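Strawberry wallpaper for a small nook: too much, or not enough?

Home Corners Forum > Walls and Floors > Wallpaper

fernandflour
Joined: June
Posts: 40

Right, I've fallen hard for strawberries and I need people who understand. I've been hoarding leftover rolls for years and I've never once put up anything bolder than a stripe. Then I found a shop called Waslow clearing out its kitchen papers and there it was. Pink ground, great big red strawberries, little pink ones tucked in between, and white blossoms with orange middles. I bought it before I'd even thought about where it would go!

What I want to talk about is small spaces. I keep reading that a big print swallows a small area and you should stick to something tiny and polite. I don't believe it. I think a big print in a small nook is a treat, because you get the whole thing at once, like opening a biscuit tin.

The other question is what to put on the floor. I'm very drawn to a pale mat with grey ferns and leaves on it. Leaves under strawberries, it makes a sort of garden sense to me. And then fruit and veg in baskets, the pretend sort, so it stays cheerful all year and feeds no flies.
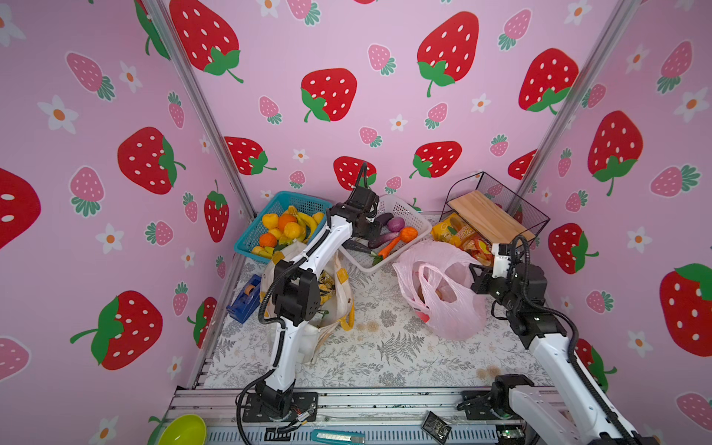 plumline
Joined: June
Posts: 200

Oh I love this subject. Big print, small space, yes, every time. I did the inside of a larder in a lemon paper from Drosia and it still makes me grin when I go in for the flour. The grey leaf floor is a good call too. If the walls are shouting, let the floor hum.

My one worry would be the corners. With a repeat that size you'll lose half a strawberry wherever two walls meet, and if you don't plan for it you get a leaf on one side and a bare bit of pink on the other. A metal trim up the corner hides a lot of sins.

tallboy_tom_cat
Posts: 3294

I'm going to be the grump. All three walls is too many. Put it on the back one and paint the sides in a pink picked out of the paper. You'll see the strawberries better for having somewhere to rest your eyes, and you'll have paper left over for drawer liners.

Also, two patterns that both come from plants will fight each other. Ferns AND strawberries AND baskets of fruit. Pick one!

fernandflour

But the fighting is the fun bit! And the ferns are grey, they're hardly in the ring. Drawer liners is a lovely idea though, I'm having that whatever happens.

mrs_button_tin

Side with fernandflour here. One papered wall always looks to me as if the money ran out. If you love it, wrap the whole nook in it and be happy.

On baskets: plastic mesh ones are brilliant for this. They wipe clean and you can see the colours through the sides. I'd keep fruit in one and veg in the other. Teal for the fruit, because yellow and orange really sing against it (lemons, oranges, a pear, a bunch of bananas draped at the side), and white for the veg so the purples show up. An aubergine and a purply onion in a white basket is gorgeous. Stick a carrot in with its green top on for a bit of zing.

plumline

Ooh, teal against pink. I wouldn't have thought of it and now I want to repaint my stepstool.

tallboy_tom_cat

Fine, the teal I'll give you. It picks up the green in the strawberry tops without matching it. I still say the sides should be plain.

Practical bit, grump or no grump. Paste the wall and leave the paper dry if yours is the modern sort. Start in the middle of the back wall with a full strawberry dead centre and work outwards, so whatever gets chopped gets chopped at the edges. Hang a plumb line. Small nooks are never square and a strawberry on a slant is very obvious.

mrs_button_tin

Some of mine lie on their sides in the print anyway, so I got away with murder.

quincequeen

Has anyone used the Gavrilă fruit paper? It's a similar idea but with quinces and a cream background. The ink rubbed a bit on me near the kettle. I put a coat of matt varnish over it and it's been perfect since, but do test a scrap first, as mine went slightly darker.

fernandflour

I haven't, but quinces! Now I need another nook.

Last thing. Snacks. I want a back corner for them, and I can't decide between a third basket and one of those black wire mesh desk organisers. I like that you could lean a light wooden board in the organiser when you're not using it, and have the packets in front where people can reach.

plumline

Organiser. Three baskets in a row starts to look like a shop. And crisp packets come in such loud yellows and oranges that they'll look right at home with the lemons.

tallboy_tom_cat

Basket with a lid. Loud packets on top of loud walls, I'd need a lie down.

quincequeen

Organiser for me. Listedau used to do one with a deeper front section, worth a hunt second-hand.

fernandflour

Organiser it is, sorry tom! Off to measure the sides again, I think I'm one strip short.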